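Otstead Old Quarter to Introduce Timed Entry and a Combined Visitor Pass

Oct 10, 2023

The Otstead Visitor Office has announced changes to the way visitors are admitted to the town's Old Quarter, including timed entry at its busiest sites and a combined pass covering 11 attractions. The new arrangements take effect in June and will apply to individual travelers, families and organized tours.

Under the plan, visitors who wish to enter the Harbor Tower, the Salt Hall or the Van Wyk House will choose an arrival time when they buy a ticket. Each ticket will be valid for entry within 20 minutes of the time printed on it. Once inside, visitors may stay until closing. The streets, squares and waterfront of the Old Quarter will remain open to everyone at all hours, and no ticket will be needed to walk through them.

The office said the decision followed a review of visitor traffic over the past summer season. Lines at the Harbor Tower often reached the fish market steps, blocking the entrance to several shops and making it difficult for residents to use the lane behind the church. Similar crowding was reported at the Salt Hall on days when tour buses from Berkcombe arrived close together.

"The Old Quarter is small, and its streets were laid out long before group travel," the office said in a written statement. "Timed entry will let visitors plan their day with more confidence and will give local businesses clear access to their own front doors."

The combined pass will be valid for seven days from first use. It will include one visit to each participating site, along with unlimited travel on the shuttle between the railroad station and the waterfront. Sites covered by the pass include the three timed attractions, the Rope Museum, the Customs House gallery, the botanical terrace and the former lighthouse keeper's cottage. A complete list will be posted at the station and at the main information desk before sales begin.

Pass holders will still need to reserve a time for the three timed attractions. Reservations may be made when the pass is bought or later, and may be changed without charge up to the evening before the visit. Visitors who miss their entry time will be offered the next open place on the same day where one is available. The office noted that it cannot guarantee same-day changes on public holidays. 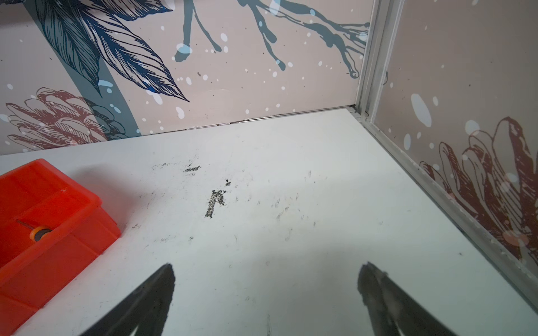
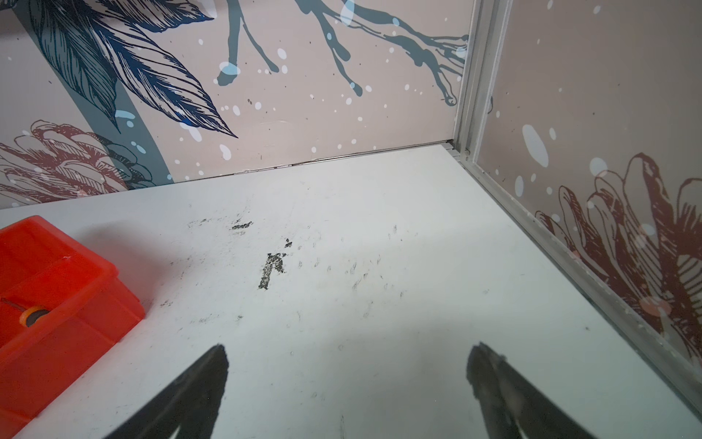

Reservations and pass sales will be handled through Guvix, the booking service already used for the Berkcombe ferry. Travelers who have a Guvix account for ferry bookings will be able to use the same account in Otstead. Tickets may be shown on a phone or printed at home. Printed tickets will also be sold in person at the station desk and at the Harbor Tower, and a share of each day's places will be held back for those sales.

The office acknowledged that some visitors prefer not to book ahead. Places held for in-person sale will be released each morning at opening, and again at midday if any remain. Notices at the station will show which entry times are still open, so that passengers getting off the train can decide on their route before walking into town.

Tour operators will be subject to separate rules. Groups must register before arrival and must use the drop-off area on the north side of the river, where there is covered seating and a level path to the footbridge. Buses will no longer be allowed to stop on the waterfront – a practice that was permitted on a trial basis and has now been ended. Drivers may wait in the north lot without charge until their group returns. Large groups will be asked to divide before entering the Harbor Tower, where the staircase allows traffic in one direction only.

Opening hours will also change at several locations. The Salt Hall will open earlier in the morning during the summer season and will close for cleaning in the late afternoon before reopening for evening visits. The Customs House gallery will keep its present hours. The botanical terrace, which has been closed for repairs to its retaining wall, is expected to reopen in time for the new season, although the lower path will stay closed until work there is complete.

Access for visitors with limited mobility was considered as part of the review. The shuttle vehicles have step-free boarding, and the route has been extended to include a stop beside the Van Wyk House. The upper floors of the Harbor Tower can be reached only by stairs, and this will be stated clearly at the point of sale. A companion accompanying a visitor who needs assistance will be admitted free of charge at every participating site.

Residents of Otstead will continue to enter all town-owned attractions without charge on showing proof of address. They will not be required to reserve a time, but are asked to use the side entrance at the Salt Hall during busy hours. Local schools may arrange visits directly with each site, as they do now.

Hotels and guesthouses in the area have been invited to sell the combined pass at their front desks. Businesses that wish to take part should contact the Visitor Office before the end of the winter season so that staff training can be arranged. Printed maps showing the shuttle route, public restrooms, drinking fountains and quiet seating areas will be supplied to participating businesses.

Prices for the pass have not yet been set. The office said that they will be published together with the summer timetable, and that reduced rates will be offered for children, students and older travelers. Tickets already bought for dates after the change will be honored, and holders will be contacted by the booking service to choose an entry time.

The arrangements will be reviewed at the end of the first season. Visitors, residents and businesses may submit comments in writing at the main information desk or by mail to the Otstead Visitor Office, Station Square, Otstead.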